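The Pritell two-armed table helper: six weeks of tidying up

Reviewed by Nusrat Shaikh, May 3, 2018

I ought to say straight away that I wanted to love this machine. I have been waiting for somebody to take the folding off my hands since I was about nine, when my mother put me in charge of the towels at our guest house (we had a lot of towels!), and when Parkia offered me a turn with the Pritell I cleared my diary and said yes before they'd finished the sentence.

So, what do you get? Two arms, a controller, a roll of matting and a manual that has been translated with more love than care. You need a good big table, bigger than you think, and a friend to help with the lifting. Setting up took me and my brother-in-law a whole afternoon, with a long break for tea when we found we'd put one of the bases on back to front.

Teaching it a job is the part I enjoyed most. You take it through the movements over and over, and after 39 goes at putting a cup away it began to manage by itself, rather slowly, like a polite guest who isn't sure which cupboard you use. Cups are its best subject by a long way. Bowls are good too, provided you leave plenty of space round them and don't stack them. 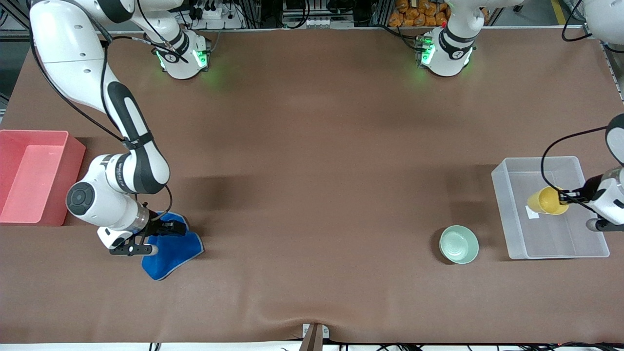 Cloth is another matter, I'm afraid. A cup is the same shape every time you meet it and a towel never is, and you can feel the poor thing having to start afresh with every crease. It will get hold of a towel happily enough. Getting from there to something I'd put in the airing cupboard is a much longer road, and out of 60 tries at a plain hand towel I had 6 that I would have left alone. The rest I did again myself, which takes me a few seconds apiece, and I did feel a little smug about it.

My cousin runs the packing room at Tarar in Surnden, where they send out gift sets, and I took her along for a look one evening. She was far more taken with it than I was. Her view is that if all it ever did was put the same item in the same tub all night long she'd find it a corner, and I can see that. On a shop floor you can make the job fit the machine. At home the job is whatever the children have left on the table.

A few grumbles. The mat creeps and needs holding down well. The cables want a proper tidy before you start, and the manual says nothing on the subject. The fan in the controller hums on a note I could still hear in bed. And hire is almost 2000 pounds a month, for which I could have my towels done beautifully by a person, with a chat thrown in.

Would I have it back? For the cups, yes, if the price came down a good deal. Parkia say there's new software for cloth due in October and I've asked to be put on the list, so I'm keeping the big table up in the spare room until then.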